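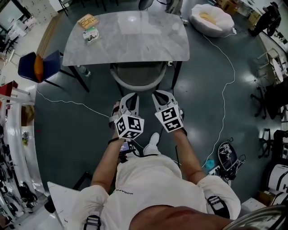 December
By Tahmineh Ghasemi

Part 2: Setting up your Skasano bread maker and getting a first loaf out of it

I've had my Skasano on the worktop for years now and I've helped set up quite a few others in Tistley (my sister-in-law's, two neighbours', and one that had sat in its box since a wedding). The booklet in the carton is fine if you like tiny print, but it skips the bits people ring me up about, so I've written my own. Part 1 covered choosing a spot in the kitchen. I'm assuming you've done that and the machine is unpacked.

Before you plug it in

1. Take the tape off the lid and the cardboard ring from under the pan. The ring is the same grey as the inside of the machine and very easy to miss!

2. Lift the pan out. Quarter turn to the left, then straight up by the handle. If it's stiff, hold the body of the machine with your other hand and try again – they loosen up after a week or so.

3. Wash the pan and paddle in warm soapy water and dry them properly. No dishwasher, no scourers. I ruined my first pan with the green side of a sponge and every loaf after that had to be dug out.

4. Wipe the inside with a damp cloth and leave the lid open while you make a cup of tea.

CAUTION: Never pour water into the machine without the pan in. The heating element is right there at the bottom.

The empty run

5. Put the pan back without the paddle, shut the lid, and plug in. You'll get one long beep and the display will show programme 1.

6. Press MENU until it says 7 (that's Bake Only), then press START. Let it go for 20 minutes and hold STOP until it beeps.

Note: it will smell. A sort of hot-dust, new-iron smell. Open a window and shut the kitchen door. If you can still smell it on the second loaf, run the empty bake again.

7. Unplug and let it cool with the lid up.

Your first loaf

Use programme 1 and plain white bread flour. I know you want to do the seeded one with the walnuts, so did I, but start with white and you'll learn what your machine's normal looks like.

8. Push the paddle down onto the spindle until it sits flat. Give it a wiggle.

9. Water in first, then oil, then flour to cover the water completely. Salt in one corner, sugar in another. Make a little dent in the top of the flour for the yeast and keep it dry, especially if you're using the timer overnight.

10. Wipe any spills off the outside of the pan, lock it in (quarter turn to the right), shut the lid and press START.

11. Have a look after the first few minutes of kneading. You want a smooth ball going round. Soup in the corners means another spoonful of flour, and dry crumbs that won't come together mean a spoonful of water. One spoonful at a time, please – Esmaeil Kiani once fixed a sticky dough with half a mug and we could have paved the path with it.

12. After that, leave the lid alone until the end beep. Lifting it during the last rise lets the heat out and the top sinks.

CAUTION: The pan is very hot when it comes out and the handle is metal. Use proper oven gloves. A folded tea towel always slips.

13. Tip the loaf onto a wire rack and check whether the paddle has come out with it. Mine does so maybe one time in three. Hook it out with something wooden or plastic once the bread has cooled.

Altering the crust

The CRUST button only works before you press START. Light is very pale indeed, medium is what most people want, and dark suits the wholemeal programme. If the display shows nothing when you press it, you've probably picked the dough programme, where there's no crust to choose.

If the display says HHH

It's too warm inside to start again. Lid up, pan out, wait. Mine wants the best part of half an hour after a bake.

Part 3 is about the delay timer and why I don't put milk in overnight.

Related pages
Part 1: Where to put a bread maker
Flour from the Dunmont mill: which bag for what
Yasaman Amini's cardamom loaf
Replacing a worn paddle

Questions or corrections: use the contact form | © Tahmineh Ghasemi | Back to top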